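Search this site
Enter a keyword Go

The Ferry Office at Starkport

Ferenc Bozsik was appointed Deputy Registrar of Lost Property at the Starkport ferry office in May, following the retirement of a man whose coat was still on the hook. The letter of appointment stated that he would be responsible for the receipt, recording and lawful disposal of all articles left aboard the Company's vessels. It gave his hours. It did not mention the ledger, which he found on his first morning under a tray of keys.

The ledger held 2,420 entries in the same upright hand. Each gave the article, the vessel, the crossing and the date by which the owner was required to come forward. Umbrellas made up most of it. There were also spectacles, a christening gown, a tuba, and a sealed tin addressed to a Mrs. Bonsu at the lighthouse cottages. Against the tin his predecessor had written, "Notice sent. No reply." He had written it 134 times, once for each month the tin had been kept.

Under Rule 162, unclaimed articles were to be sold or destroyed after one year. Bozsik read the rule twice and then read the entry again. He wrote to the Superintendent asking for instructions. The Superintendent replied that the rule was clear, and enclosed a copy of it.

The tin was placed on his table the following Friday, with the form for its disposal beside it. The form required a signature, a witness and a statement that reasonable efforts had been made. Bozsik signed nothing. At noon he put the tin in a canvas bag, locked the office and boarded the Gralo, which called at the cottages on its way to the northern islands.

He had not been on the water since he was a boy. The purser, recognizing the Company badge, declined his fare. Bozsik insisted on paying it and asked for a receipt.

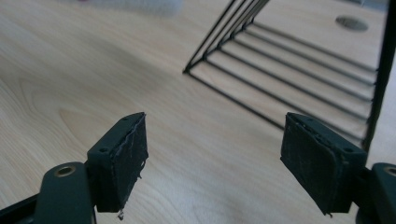 Reading time: 3 minutes

The lighthouse cottages stood in a row above the landing. Three were shuttered. At the fourth, a young woman came to the door with flour on her sleeves and listened to the whole of his statement, which he had prepared on the crossing and delivered with his hat in his hand.

"Mrs. Bonsu was my grandmother," she said. "She died before I came here."

Bozsik expressed the Company's regret. He then explained that the article might be released to a relative upon proof of kinship, and that he was unsure what form such proof should take, as the regulations were silent on the point.

She considered this and went inside. When she returned she was carrying a bundle of envelopes tied with kitchen string. Each bore the crest of the Starkport ferry office. Every one had been opened.

"She kept them by the stove," the young woman said. "I thought they were from a friend."

He untied the string with her permission. The early notices followed the approved wording exactly. After the first year they began to depart from it. His predecessor reported that the tin remained in good order. He reported that the winter had been hard on the harbor wall, that the old steamer Brisemus had been sold for scrap, and that the new clerk could not spell. One letter ran to almost 600 words and mentioned the tin only in its closing line. None of them urged her to come.

"Did she ever write back?" Bozsik asked.

"She must have. She bought stamps every month." The young woman looked at the bag. "Do you want me to sign for it?"

He had brought the receipt book. He opened it on the windowsill, filled in the date and the name of the vessel, and stopped at the line for the description of the article. In the ledger it was called a tin, sealed, contents unknown. He wrote the same words and turned the book toward her.

She signed. She did not open the tin while he was there, and he did not consider it proper to ask.

The Gralo was late on its return — there was fog off the point — and he waited on the landing until dusk. It was dark when he let himself back into the office. The coat was still on the hook. Bozsik had passed it each morning and had regarded it, correctly, as an article left behind on Company premises.

He took it down to enter it in the ledger. The inside pocket was thick with letters, and the stamps on them had been canceled at the lighthouse cottages.

He hung the coat up again. Then he sat at the table, took a sheet of Company paper, and began to write to his predecessor, using the approved wording for the first line.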